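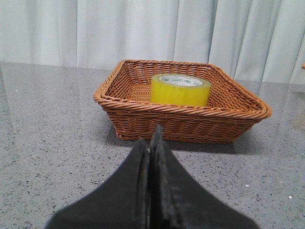
Returning a parcel when the original carton has been discarded

Hamdia Wubshet
I purchased a desk lamp from a seller in Vastisville in November and wish to return it. The original carton has been recycled. The seller's form states that goods must be "suitably packed." May I use a plain carton, and is the seller entitled to reduce the refund? The price paid was $388.

Kongkaew
A plain carton is generally acceptable unless the terms of sale require original packaging. Please review those terms before shipping. The carton should be rigid, with padding on all sides, and every seam should be closed with packing tape. Masking tape is not suitable. Old labels and barcodes should be removed or fully covered. Retain the drop-off receipt until the refund has been posted to your account.

Jaltard
Some sellers deduct a fee for missing packaging. I was charged $17. Ask first.

Billance
Members are advised to request written confirmation of any deduction before the parcel is sent. For an item valued above $200, it is also prudent to purchase insurance and to photograph the contents prior to sealing. Place a second copy of the return form inside the carton in case the outer label is lost.

Last updated: 2020-01-13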